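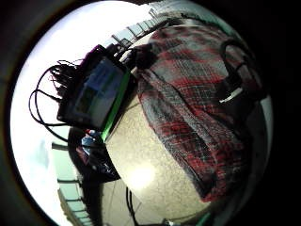

Red, black and white plaid cloth at the Hornden textile sorting hall, with cables and a small screen alongside.

Hornden's textile sorting hall will handle plaid and checked cloth as a separate stream from September, under a change to the grading rules issued by its operator, Hulo. The material has until now been placed with mixed shirting and sold by weight.

The change follows a trial in which 2267 pieces were graded by hand. Of these, 686 were checked or plaid, a larger share than the operator had allowed for when the hall was laid out. A further 106 pieces were set aside because the grader could not decide between a heavy shirt fabric and a light blanket fabric. Those pieces will be weighed per square metre and graded on the result.

Under the new rules, cloth is draped over a rounded form before it is graded. Flat tables remain in use for bed linen and towels. A curved support opens the weave slightly, so that thin patches show as lighter areas and pulled threads stand away from the surface. Folds are left as they fall on the first pass. The grader then draws the cloth down towards the hem and checks it for skew, using the lines of the check as a guide.

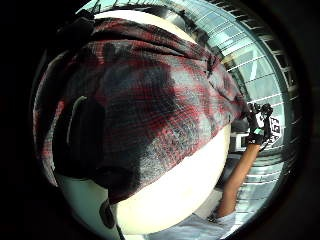

Skew of more than one full check across the width puts a piece in the second grade. An uneven hem does not affect the grade if the cloth above it is sound, as hems are trimmed before baling. Fading is judged on the pale threads and on the darkest blocks separately, and the lower of the two marks is entered on the sheet. Loose straps, labels and buckles are to be removed before baling and put in the trims bin.

First-grade cloth will go to Quintana, which cuts it into panels for cushion covers and bag linings. Second-grade cloth will be sent to Brirkard for shredding and will return to the market as padding. Bales for both buyers are fixed at 700 pieces, with a grade slip tied to the outside.

Drop-off arrangements for households are unchanged. Cloth should be clean, dry and bagged, and buttons may be left on. Wool blankets are still taken at the side entrance until 4 pm. The hall will not accept electric blankets or anything with wiring sewn in, and such items should go to the small appliances bay.

The revised grading sheet replaces the one on display at the counter. Old sheets already filled in remain valid until the bales they refer to have been collected.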